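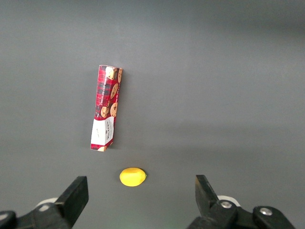 4 min read

Mesine Long Pin
Rolling pin with thickness rings
$181. Ships in the box it came to us in, plus one more box.

Yes, that is the price. We'll wait while you go and look at the wine bottle you've been using.

The Long Pin is a rolling pin for people who make shortbread, pie crust, crackers and cut cookies often enough to be annoyed by their own results. It is a straight steel cylinder, 18 inches long, with no handles. It weighs almost five pounds. A pair of nylon rings slides onto the ends and holds the pin a set distance above the counter, and when the dough gets down to that height the pin stops pushing on it. You can lean as hard as you like after that. Several of our customers seem to find it therapeutic.

Why steel

Shortbread dough is mostly butter with some flour standing nearby. It wants to be cold and you want to handle it, and somebody has to lose. A steel pin that has spent a while in the refrigerator takes your side longer than a wood one will. It also doesn't soak up grease, so it won't greet next spring's pie crust with a memory of last winter's garlic crackers.

The weight does most of the work. Put your palms flat on top and roll from the wrists to the fingertips and back. If your shoulders hurt the next day, you were pressing. Stop pressing. Lieselotte Wiegand, who tests our baking gear and has strong feelings about other people's technique, would like that sentence printed on the pin itself. We looked into it and the engraving would fill up with flour.

About the rings

Three pairs come with the pin: thin, medium and thick. Thin is for crackers and the kind of cookie you can read through. Medium covers pie crust and most cutouts. Thick is for shortbread fingers, the sort that come in a plaid box at the holidays and are gone by the time the guests arrive.

Each pair is a different color so you don't put a thin ring on one end and a thick ring on the other. You will do this once anyway. The result bakes into a wedge, burnt along one side and raw on the other, with a narrow strip down the middle that is the best shortbread you have ever made.

The rings fit snugly when new. Twist as you push. If one sticks, run it under warm water and try again, and please don't use the bread knife. We sell replacement rings by the pair for exactly this reason.

Compared with the other two

We also carry the Bakix Classic, a wood pin with handles, and the Vulska Tapered, a wood pin without them. Both cost a good deal less and both are fine. The Bakix is the one to get if you bake at Thanksgiving and then put it away. The Vulska is the better choice for round things, as you can steer it, though it has no rings and leaves the thickness up to your conscience. If you are already choosing between those two, nothing on this page should stop you.

What's in the box

The pin
Three pairs of rings
A cotton sleeve for storage
A recipe card for lemon shortbread by Young-sook So

The recipe card is good. Ignore the line that says the dough keeps for a week. In our kitchen it has never been given the chance.

Care

Wash it by hand with dish soap, dry it right away and put it back in its sleeve. The rings can go in the top rack of the dishwasher, where they will fall through to the bottom. Don't store the pin loose on a high shelf. It is a five-pound cylinder and it has plans.

Things people ask us

Does it fit in a regular drawer?
In most of them, on the diagonal, if you throw out the melon baller.

Can I chill it in the freezer?
You can, but the dough may stick to it at first. The refrigerator is cold enough.

Will it scratch a stone counter?
Not with the rings on. With the rings off, wipe up the sugar before you start.

Can I use it on pasta?
Yes, with the thin rings for the early passes and no rings after that.

Returns and stock

You have 60 days to send it back, floured or otherwise. We'd prefer otherwise. The Long Pin is in stock now at the Yazzie Street store and online, and the next shipment after this one is due in August.

Page updated Mon 30 April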